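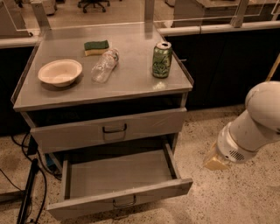
Two-finger or soft gripper for a mixed set of kitchen things plus a drawer?

Posted 2020-07-21 by Sulastri Lau
Filed under: Arms and grippers > Choosing hardware

Hello all, and sorry in advance for the length of this, I've never been good at keeping these short.

I'm setting up a small trial to compare two grippers on the same arm, and before I lock in the order of things I'd love to hear from anybody who has been down this road. The job is a tidy-up: clear the top of a grey drawer unit and put everything into the bottom drawer. The four things I've settled on are a shallow off-white bowl, a two-layer sponge, a clear plastic bottle lying on its side and a green drink can standing up. The drawer is part of the trial too. I'd like the arm to be able to open and shut it by the handle, though for now I start each run with the lower one pulled well out.

The two I have to choose between are the Plever, a plain parallel two-finger gripper, and the Dalow, which has soft curved fingers driven by air. The Plever opens to 100 mm and the Dalow is a bit wider in practice. I can set the grip on the Plever in steps, and so far I've been leaving it on the middle one and hoping for the best.

What I've noticed in the short while I've had them both (a few afternoons, so please don't take it as gospel):

- The sponge is lovely with either of them. You can come in a bit crooked and it forgives you.
- The can is fine with the Plever if I come straight down over it. The Dalow gets it as well but sometimes leans it a little before it closes.
- The bottle is my headache. The ridges give the fingers something to hold, but the middle squashes and then the whole thing swings round when I lift.
- The bowl I can only pick up by the rim, and I'm never sure how far over the edge the finger should go.
- The handles. They're the black bracket sort, and the Dalow really doesn't want to know about them.

I did 11 runs with each and the Plever came out ahead, but not by enough that I'd want to stand up in front of my group and say so. My questions, then: is there a sensible way to make one gripper do for the lot, would you swap tools halfway, and how many runs would you want before you believed the result? Also, the clear bottle is very hard for my camera to pick out against the grey top, so if anyone has an opinion on that I'm all ears.

Thank you for reading this far!

Sulastri

Nestor Manalo

Hi Sulastri, what a nice clear write-up, and please don't apologize for the length, I'm about to do the same to you.

I ran something very close to this in March with the Plever and a different soft gripper, and I'd keep the Plever for your set. The handle settles it for me. Soft fingers are wonderful on fruit and bread rolls and anything you're afraid of bruising, but a drawer needs something stiff to pull against. You can hook a handle with a soft finger if the drawer runs very freely, and then one day it sticks a little and the finger just bends and slides off, and you lose an afternoon wondering what changed. If you do stay with one tool, put the effort into the fingertips. I glued thin rubber pads on mine, cut from an old bicycle tube, and trimmed them so they stopped short of the very tip. That left a bit of bare finger for getting in behind the handle, where rubber tends to drag.

For the bottle, go for the end near the cap. The neck hardly squashes at all. Your fingers should close across it, so the wrist has to turn to match however the bottle is lying, and that means you need its angle and which end is which from the camera before you start down. I'd also drop the grip a step for that one item. Lift slowly for the first little bit, then carry on at normal speed. It will still hang down at the base end, so leave more height than you think when you go over the drawer front. I knocked the front panel so many times that I stopped writing it down.

The bowl: one finger inside, one outside, and only far enough over the rim that the pads are fully in contact. Too deep and the inside finger starts pushing on the curve and the bowl tips up before you've closed on it. With a wide rounded rim like that one I'd tilt the wrist a touch outward so the pads lie flatter. Try it by hand first with the arm in free-drive, you'll feel the right spot straight away.

As to how many, I'd say 11 is a good warm-up. I went to 100 runs per gripper and was glad I did, as things looked even at the start and spread apart later on. If you have the patience, do 200 and split them so each object gets its turn in each corner of the top. Mix up the order as well. And count your drawer pulls separately from your pickups, otherwise one bad handle day muddies everything. My own sheet ended at 228 attempts for no better reason than that it was supper time.

I'd skip the tool swap. Every change is another chance for the offset to be a hair out, and then you're comparing the changer.

One small thing: if the arm rests off to the side over the floor, the way yours does, check the path from there to the open drawer at low speed before you let it go at full tilt. The open front takes up a lot of room and some planners don't know about it unless you tell them.

Good luck, and do come back and tell us how the bottle goes!

Mahmoud

Use suction. Problem solved.

Fivorier

I wouldn't use suction on a sponge, it leaks straight through. Might work on the bowl if you can get a cup onto the smooth inside part.

On the clear bottle, try moving your lamp before you buy another camera. I had the same trouble on a grey bench and a low light from one side brightened up the creases enough for the software to find an outline. If your camera gives depth, expect holes where the bottle is, so I'd use the colour picture for that object and take the height from the tabletop, which you already know. A strip of matte tape round the bottle also works if your rules allow it. Mine didn't, so I only used it while I was setting up.

Agree with Nestor about the pads. Don't use the foam kind, they peel.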